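Walked the Hikwood duplex on 24 September 2020 for the reassessment appeal. Kiyoshi Sakai let me in downstairs, and I did the upstairs on my own. The county's property card is what I'm checking against, so "OK" just means the card and the house agree!

- [x] **Lot size.** OK. Matches the deed.
- [ ] **Finished area.** Nope. The card has us some 400 square feet too big (I think they counted the back porch as a room, and it isn't even heated).
- [x] **Units.** 2, OK.
- [ ] **Bathrooms.** Card says three. I looked everywhere, and there are 2.
- [x] **Smoke alarms.** All chirped when I pressed them. Not a tax thing, but I was on the stepladder already.
- [ ] **Back steps.** Handrail wobbles. Goes under "condition", and please hold on to the wall side until it's fixed.

For the kitchens, I only wrote down what stays with the building. Cabinets, sinks and the range hood count as real property on my sheet; anything you could carry out to a truck doesn't.
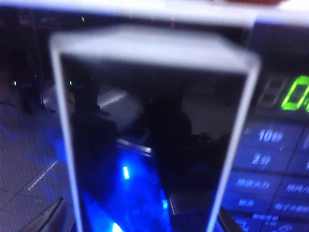 *Kitchen: microwave, left off the fixtures list.*

- [x] **Range hood.** Fan runs, light's out.
- [ ] **Water heater.** Card calls it new. The sticker says otherwise, so I copied the serial number down for Ayane Sugiyama.
- [ ] **Basement.** Listed as finished, and oh boy, no. Bare block walls and a damp corner by the drain.

Still to do: get the porch measured properly, ask Yasir Bangash for the February repair bill, and fill in page 37 of the appeal packet.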